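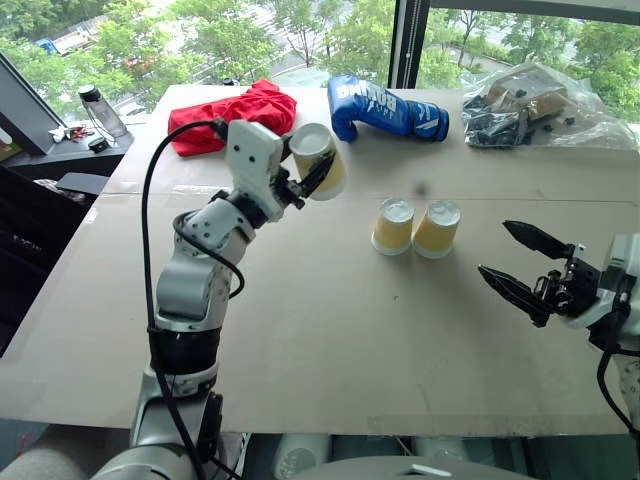 Session 9: Paper cups – stacking, nesting and storing

Course: Materials for the Activity Room
Instructor: Vilém Halás
Reading: Pemeck workbook, chapter on disposable tableware

1. What we are working with

Plain paper cups, pale yellow on the outside with a white rim. We use one kind for the whole session. Mixed sizes do not nest well and the stacks come out crooked.

A paper cup is a cone with the point cut off. The wall slopes in toward the base, and the slope is what lets one cup slide into the next. The rim is a rolled edge. It keeps the mouth round and stops the upper cup from dropping all the way in.

2. Work surface

Cover the tabletop with a flat board of cardboard, pale if you have it. Cups slide less on it than on a varnished top, and the board can be thrown out when it gets stained. Push cloths, bags and other gear to the far side of the table and keep the middle clear.

3. Nesting

Stand the cups upright, side by side. Pick up one by the wall, a little below the rim, and lift it well clear of the others before you move across. Bring it level over the next cup and lower it. If it goes in tilted it will catch on one side. Lift it out and start over – pushing only creases the wall.

Hold lightly. A creased cup goes in the scrap box and is not used for stacks.

4. Storing

Sleeves from Brarnura hold 200 cups and cartons hold 2000. Keep open sleeves on their side, mouth end folded shut, off the floor. Damp cups go soft at the base seam first.

5. For next time

Bring one nested stack and one pyramid plan drawn on paper. Reda Zerouali has the key to the Udthorpe storeroom if you need more cups. Lab sheets are due at the start of class.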